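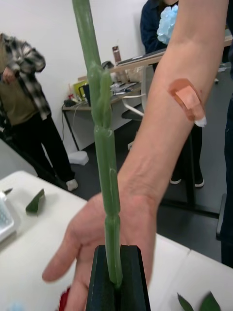 Wrist view, green stem in the gripper

Search this community Search for: All topics

Reporting success when people touch the table during an episode

Our group teaches two arms to sort artificial flowers by imitation learning. We have 1,539 demonstrations. In 87 of them a hand of a person is near the gripper. I trained once with these episodes and once without, and the first policy stops more often before the grasp. Is it correct to remove them and report only the clean result? I evaluate with 30 trials per policy. 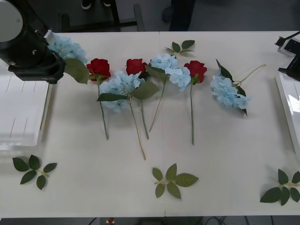

Side view: roses, hydrangeas and loose leaf sprigs on the table

Posted by Sem Verhoeven

Just delete them. We did it in Zarnen and no reviewer asked.

Posted by Coutinho

I would not delete them silently. Please report both policies, with the rule you used for removing, and write the rule before you look at the success numbers. Also, 30 trials is few - a difference of two or three successes says almost nothing. Give the interval.

Check the wrist cameras separately from the side camera. In my data a hand could fill a large part of the wrist view and be small from the side. 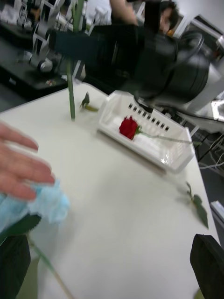

What I would run next

- Mask the hand in the wrist images only, and train again.
- Keep the same start positions of the flowers for all policies.
- Label the stops by hand, for at least 20 failed trials. "Stopped before the grasp" and "missed the stem" are different errors.

If the masked policy does not stop, you have a good ablation for the paper.

Posted by Unon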